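**Work Surfaces in Shared Buildings: The Case for Plain Wood**

Position essay, Flirkdale Center for Shared Workspaces
25 December 2023

The Center is asked more often about tables than about any other piece of furniture. Members want to know what size to buy, how many a room will hold, and whether they fold. Few ask what the top should be made of, although the top is the part that people touch, lean on, write on and clean every day. It is the Center's view that a light-colored wooden tabletop, left uncovered, remains the best general work surface for a shared room, and that the present habit of hiding such tops under cloths, mats and vinyl sheets should end.

The habit has understandable roots. Over 20 years ago, when the Goma building was first opened to outside groups, its tables were covered from the first morning. The covers protected the finish, and they also trapped grit and hid spills until the end of the month. When they were finally removed, several tops carried dull patches in the exact outline of the mats. The Center paid 2,000 dollars for refinishing, a sum that would have covered a good deal of ordinary upkeep.

A bare top asks for more attention in small amounts. Crumbs, glue and pencil marks show readily on pale wood, and this is to its credit. A person who sees a mark will usually wipe it. A person who sees a patterned cloth will set a bag on it and move on.
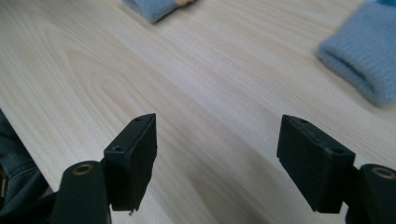 There is also the matter of grain. Furniture suppliers increasingly offer tops in a flat, even color, and purchasing staff tend to favor them on the ground that a set of tables should match. The Center does not share this preference. Grain varies from one part of a board to another, with broad arches in one place and straight lines in the next, and this variation absorbs the light scratches of daily use far better than a uniform surface can. A fine scratch on a plain gray top is visible from the doorway. On figured wood it must be looked for.

Light deserves mention as well. A pale top brightens a room that depends on its windows, and several groups at Seixas now meet through the afternoon in March without turning on the ceiling lamps. Glare can be a difficulty on sunny days. A matte finish reduces it, and turning the table a little usually takes care of the remainder.

The objections are not trivial. Wood stains. It can be dented by tools, and it should not be left under standing water. Groups that work with dye or hot equipment need a different surface, and the Center continues to supply metal-topped benches for them at Zultedard. Those groups are a small share of the whole, however, and their needs should not determine how every other room is furnished.

The Center therefore recommends that member buildings remove permanent table covers, keep loose mats in a cupboard for the sessions that call for them, and wipe bare tops with a damp cloth followed by a dry one after each booking. Refinishing should be considered every six years and carried out only where wear warrants it. The 28 tables now awaiting replacement should be inspected uncovered before any order is placed.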